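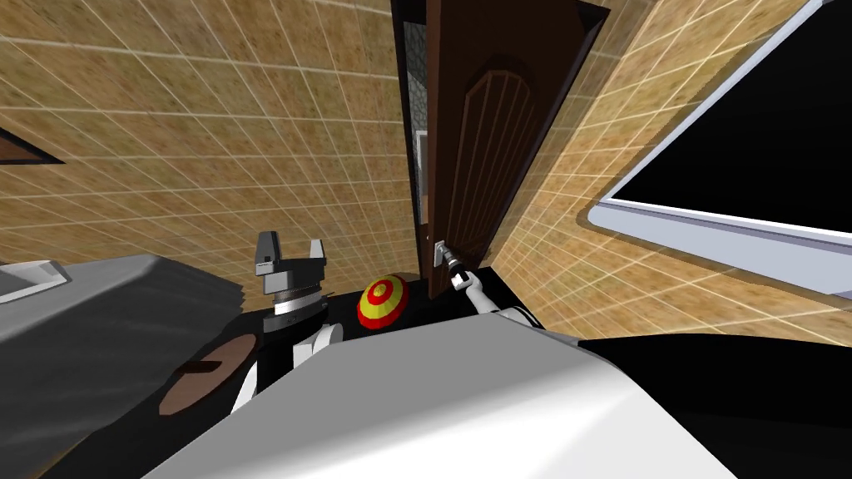 집안일을 로봇이 대신해 줄 수 있느냐는 질문을 요즘 자주 받는다. 대답은 늘 비슷하다. 어떤 일은 되고, 어떤 일은 안 되고, 되는 일도 우리 집에서는 안 될 가능성이 높다. 이렇게 말하면 다들 김이 빠진 얼굴을 하는데, 조금 길게 써 두면 다음부터는 링크만 보내도 될 것 같아서 적는다.

나는 낮에는 물류 설비 쪽에서 일하고, 저녁에는 취미로 시뮬레이션을 돌린다. 회사에서 다루는 장비는 Orton이라는 이름의 포장 라인이다. 상자를 접고 테이프를 붙이고 팔레트에 올린다. 16시간을 쉬지 않고 돌려도 별말이 없다. 대신 상자 규격이 바뀌면 사람이 가서 가이드 폭을 다시 맞춰야 한다. 공장에서 자동화가 잘되는 일은 대부분 이런 식이다. 물건이 정해진 자리에 정해진 방향으로 온다.

집은 그렇지 않다. 우리 집만 해도 의자가 매일 다른 데 있고, 빨래는 소파에 있다가 침대에 있다가 한다. 바닥에는 뭐가 꼭 하나씩 굴러다닌다. 로봇 청소기를 산 사람은 알겠지만, 청소기를 돌리기 전에 사람이 먼저 바닥을 치운다. 그걸 두고 자동화라고 해야 하는지 가끔 생각한다.

저녁에 내가 제일 오래 붙잡고 있는 과제는 문 열기다. 설거지나 빨래 개기처럼 그럴듯한 일을 하고 싶었는데, 그 전에 로봇이 방에서 방으로 다닐 수 있어야 했다. 사람한테는 문이 일거리가 아니다. 장바구니를 든 채로 팔꿈치로도 연다. 로봇한테는 이게 여러 동작을 이어 붙인 작업이다. 손잡이 위치를 찾고, 그리퍼를 맞는 각도로 가져가고, 레버를 쥐고, 돌리고, 문짝이 도는 궤적을 따라 팔과 몸을 같이 움직여야 한다. 마지막이 특히 까다롭다. 문은 경첩을 중심으로 원을 그리는데, 팔이 그 원에서 조금만 벗어나도 손이 미끄러지거나 힘이 엉뚱한 데로 걸린다.

몸통의 위치도 문제다. 당겨서 여는 문이면 문이 움직일 자리를 로봇이 비켜 줘야 한다. 처음에 내 로봇은 문 바로 앞에 버티고 서서 문을 자기 몸에 대고 당겼다. 손잡이를 쥐는 것까지는 잘했다. 시뮬레이터라 다행이었고, 진짜 문이었으면 문짝이나 몸통 중 하나는 긁혔을 것이다.

양팔 로봇이면 낫지 않느냐는 말도 듣는다. 문을 열 때 한쪽 팔은 대개 할 일이 없다. 오른손이 레버를 잡고 있는 동안 왼손은 그냥 들고 있게 된다. 사람처럼 한 손으로 열고 다른 손으로 문짝을 밀어 주면 좋겠지만, 두 팔을 같이 쓰려면 서로 부딪히지 않게 하는 계산이 하나 더 붙는다. 지금은 한 팔로만 열고, 다른 팔은 벽이나 가구에 닿지 않게만 해 둔다. 좁은 방에서는 그것도 쉽지 않다. 타일 벽이 가깝고 옆에 싱크대 같은 게 있으면 움직일 여유가 금방 없어진다.

바닥에 놓인 물건도 있다. 내가 쓰는 방에는 공이 하나 놓여 있을 때가 있는데, 빨강과 노랑 동심원이 그려져 있어서 과녁처럼 보인다. 문이 열리는 길이나 바퀴가 지나갈 길에 이런 게 있으면 어떻게 할지 정해야 한다. 피해 갈지, 먼저 치울지, 그냥 밀고 갈지. 사람은 발로 슬쩍 밀어 놓고 잊어버린다. 그 발로 슬쩍 미는 동작을 나는 아직 못 만들었다.

기록을 적어 두자면, 3월에 손잡이 위치와 문 각도를 조금씩 바꿔 가며 39번을 돌렸고, 그중 문을 몸이 지나갈 만큼 연 것은 10번이었다. 손잡이를 잡는 데까지는 대부분 갔다. 나머지는 돌리다가 놓치거나, 조금 열고 나서 팔이 더 뻗지 못해 멈췄다. 같은 문을 같은 자리에서 열게 하면 성적이 훨씬 좋은데, 그건 공장에서 하는 일과 다를 게 없어서 따로 세지 않았다.

실제 기계 쪽 사정도 조금 안다. 작년에 Jodside라는 작은 업체의 시연을 보러 간 적이 있다. 행사장 한쪽에 주방을 꾸며 놓고 로봇이 컵을 싱크대에서 선반으로 옮기는 것을 보여 줬다. 컵 하나를 옮기는 데 약 9분이 걸렸다. 구경하던 사람들이 중간에 많이 빠졌다. 나는 끝까지 봤는데, 느린 것보다 컵이 전부 같은 컵이라는 점이 더 눈에 들어왔다. 담당자에게 다른 컵도 되느냐고 물었더니 손잡이 있는 머그는 준비 중이라고 했다. 솔직한 답이어서 오히려 믿음이 갔다.

그래서 지금 시점에서 내 판단은 이렇다. 바닥 청소와 잔디 깎기는 된다. 조건만 맞춰 주면 돈값을 한다. 식기세척기와 세탁기는 이미 훌륭한 기계인데, 그릇을 넣고 빼는 일과 옷을 꺼내 개는 일이 남아 있고, 이 부분은 집에 들일 수준이 아니다. 느려도 상관없다면 일부는 가능하겠지만, 옆에서 사람이 지켜봐야 한다면 그 시간에 직접 하는 게 빠르다. 문 여는 일은 그 중간 어디쯤이다. 레버 손잡이에 가벼운 문이면 곧 쓸 만해질 것 같고, 둥근 손잡이에 도어클로저까지 달린 문이면 한참 걸릴 것 같다.

공장이나 창고는 사정이 낫다. 문이 문제면 문을 자동문으로 바꾸면 된다. 우리 현장도 운반 로봇을 들일 때 통로 문 두 개를 떼어 버렸다. 로봇이 똑똑해지기를 기다리는 것보다 훨씬 쌌다. 집에서도 같은 방법을 쓸 수는 있다. 다만 욕실 문을 떼자고 하면 가족이 찬성할 리가 없다.

시뮬레이션에서 되는 것과 집에서 되는 것의 차이도 말해 둬야겠다. 시뮬레이터 속 문은 무게와 마찰이 내가 적어 넣은 값 그대로다. 우리 집 화장실 문은 장마철이면 틀에 끼어서 나도 어깨로 민다. 여기에 맞추려면 값을 매번 조금씩 흔들어 가며 연습시켜야 하는데, 너무 흔들면 쉬운 문도 못 열게 된다. 어느 정도가 적당한지는 아직 모르겠다.

다음에는 몸통을 먼저 옆으로 빼고 나서 당기는 순서로 바꿔 볼 생각이다. 왼팔 자세도 조금 낮춰 볼 텐데, 그러면 옆의 상판에 걸릴지도 모른다. 결과가 나오면 같은 표에 이어서 적겠다.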